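Kuhlmann Workshop Services, parts area update, Monday, May 12, 2025. The yellow shelving is now the set place for small parts waiting to be packed. Staff and visitors are asked to follow the layout in this thread.

1/ Small parts
Round metal pieces are kept together in one group. Black blocks are set out two by two, with clear space left below them.

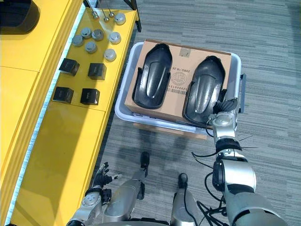 Labels for both groups will be issued by Eckhard Wunderlich, Stores.

2/ Surfaces
Scratches and scuffs on black panels are to be noted at the weekly check. Light wear does not require replacement.

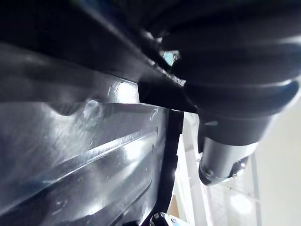
3/ Trays
Black trays may be placed on the upper shelf or on a cardboard box in a grey bin. They should not be stacked. 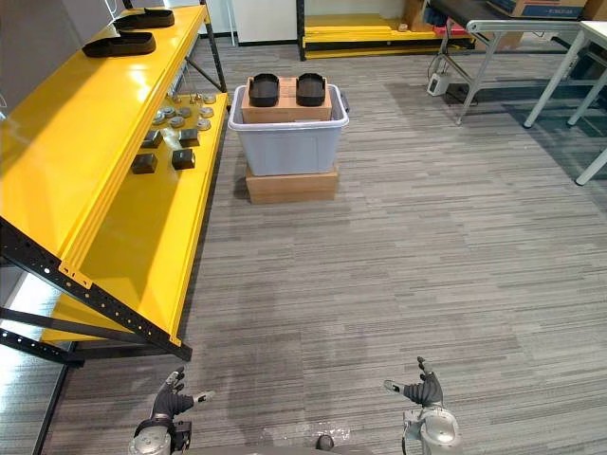
Please keep the aisle clear when moving totes. The Tamia order is next, with 465 parts due in 30 cartons. Questions may be sent to the Stores desk.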